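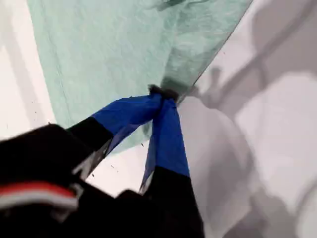
How often must the fire extinguishers in a rented community hall be checked?
Each extinguisher is to be looked at once a month by the hall supervisor and serviced once a year by a licensed contractor.

AKILVILLE COMMUNITY HALL
Monthly Safety Checklist, with Inspector's Comments
Inspection carried out 29th June
Maximum occupancy, main room: 142

Each item is marked Pass, Attention or Fail. Items marked Attention must be corrected before the next monthly inspection. Items marked Fail must be corrected before the next booking.

Section A. Exits and walkways

A1. Main doors open fully and without a key from the inside. Pass.
A2. Side exit to parking lot clear on both sides. Attention.
Comment: Stacked chairs were stored within the marked area. They were moved during the inspection. Renters are to be reminded of the storage rule on their booking form.
A3. Exit signs lit. Pass.
A4. Emergency lights stay on for 30 minutes on battery. Fail.
Comment: The unit over the kitchen passage went out after 13 minutes. Replacement battery ordered from Bodent. The kitchen is closed to renters until it is fitted.

Section B. Fire equipment

B1. Extinguishers in place, pins and seals intact. Pass.
B2. Service tags in date. Pass.
Comment: Next yearly service is due in December. Robles holds the contract.
B3. Fire blanket in kitchen within reach of the stove. Pass.
B4. Alarm panel shows no faults. Pass.
Comment: Panel log reference 3456. The trouble light reported last month did not come back on during the test.

Section C. Floors, stairs and restrooms

C1. Stair treads secure. Attention.
Comment: The rubber edging on the bottom step of the stage is lifting at the left corner. It has been taped down for now - this is not a lasting repair.
C2. Handrails firm. Pass.
C3. Restroom floors free of standing water. Pass.
C4. Entrance mats lie flat. Pass.

Section D. Electrical and heating

D1. Outlet covers unbroken. Pass.
D2. No extension cords in permanent use. Attention.
Comment: One cord was found running behind the refrigerator. A new outlet has been requested.
D3. Boiler room locked and free of stored goods. Pass.
Comment: The Bovmont boiler is off for the summer. The carbon monoxide alarm was tested and sounded.

Section E. First aid

E1. Kit complete and in date. Attention.
Comment: Burn dressings and large adhesive bandages are to be restocked.
E2. Emergency numbers posted by the telephone. Pass.

A signed copy of this checklist is to be kept in the hall office and shown to any renter on request.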